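Water Service Notes: Hardness, Scale and the Kellolow Blend

Customers on the east side of Batidville have been receiving blended water since July. The supply is now a mix of surface water from the Flivia intake and groundwater from the Kellolow wells. The blend meets all limits in the operating permit. It is harder than the water those streets received before, and the billing office has been taking calls on spotting, kettle scale and dishwasher settings.

Hardness is a measure of dissolved calcium and magnesium, reported as milligrams per liter of calcium carbonate. Flivia water is soft for most of the year. Kellolow groundwater moves through limestone and comes out of the wells at 360 mg/L. The blend leaving the Workneh pump station is held at 200 mg/L. To convert to grains per gallon, the unit printed on most softener controls, divide by 17.1. The blend works out to 11.7 grains, and a softener should be set to 12.

West side customers are still served by Flivia water alone. Their settings do not need to change. The dividing line follows the rail corridor, and a street list is posted at the billing office.
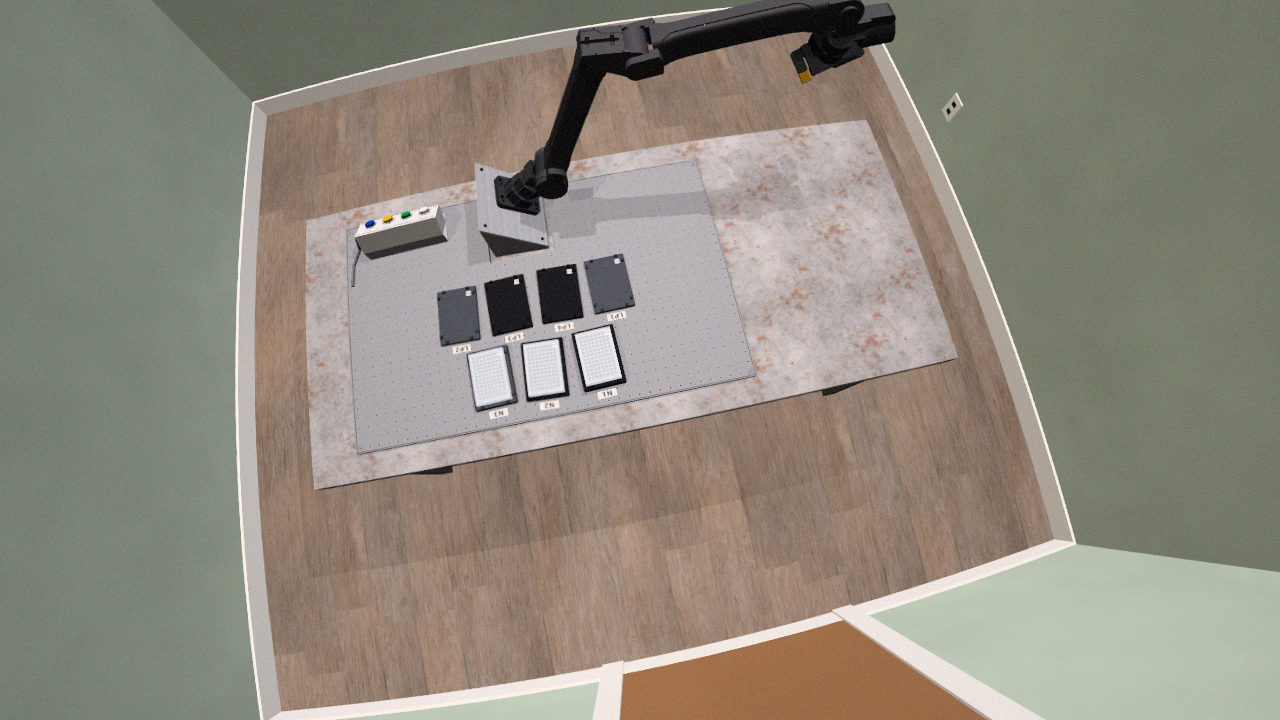 Scale forms when hard water is heated. Calcium carbonate is less soluble at higher temperatures, so it comes out of solution on heating elements, on the floor of tank water heaters and in the narrow passages of tankless units. A heater set at 120 degrees Fahrenheit will scale more slowly than one set at 140. Households with a medical reason for a higher setting should leave it where it is and flush the tank more often.

For tank heaters on the blended supply, we suggest draining a few gallons from the bottom valve every 6 months. Shut off the power or gas first, close the cold inlet and let the tank cool. Older drain valves sometimes fail to reseat once opened. If the valve has never been used, have a plumber do the first flush. Tankless units should be descaled on the schedule in the owner's manual for hard water, which is usually a separate line in the maintenance table.

Faucet aerators can be soaked in white vinegar overnight and rinsed. Do not use vinegar on natural stone or on plated finishes that are already worn.

The blend ratio is adjusted at Workneh according to river flow. When the Flivia is high, less groundwater is needed and hardness may drop below the figure given above. Readings are taken at the station outlet and at 2 points in the distribution system, and the monthly averages are printed on the back of the bill under Source Water.

Hardness has no health-based limit. Customers on sodium-restricted diets who install an ion exchange softener may want to leave the kitchen cold tap on the unsoftened line.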